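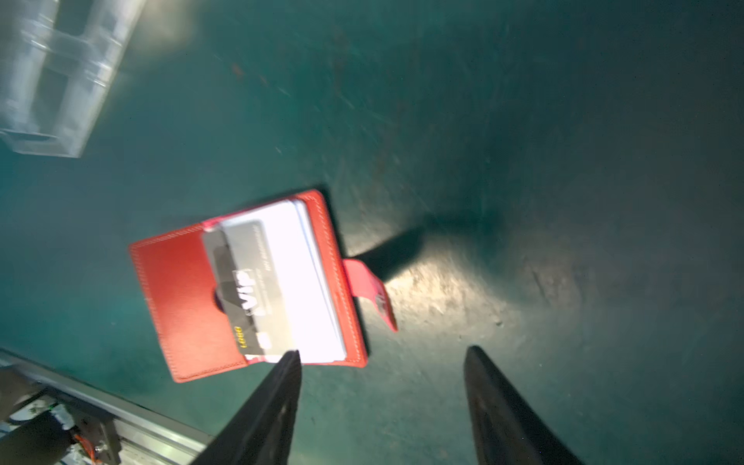 Samlow Holiday Pajama Set, Adult
by Kindoditz

Item 688
Colors: Pine Plaid, Cranberry Stripe, Snowflake Gray
Sizes: XS to 3XL

A two-piece set with a button-front top and full-length pants. The fabric is a midweight brushed cotton flannel that gets softer after the first few washes. Matching children's and baby sets are sold separately, and the dog bandana is back this year in Pine Plaid only.

The top has a notched collar, one chest pocket and 4 buttons. The pants have a covered elastic waist with a drawstring and two side pockets. Sleeves and legs are cut a little long to allow for shrinkage. If you are between sizes, order the larger one.

Fabric: 80% cotton, 20% polyester
Care: machine wash cold with like colors, tumble dry low. Do not bleach.
Price: $67

Cranberry Stripe runs darker than last year's version. If you are adding to a family set bought before this season, order Pine Plaid or Snowflake Gray, which have not changed.

Monogramming is available on the chest pocket, up to three letters, in white or gold thread. Monogrammed sets cannot be returned. Orders for monogramming close at the end of November.

Customers also bought: Guerra Fleece Slipper Socks, Flornach Knit Stocking

Add to cart
Size chart
Shipping and returns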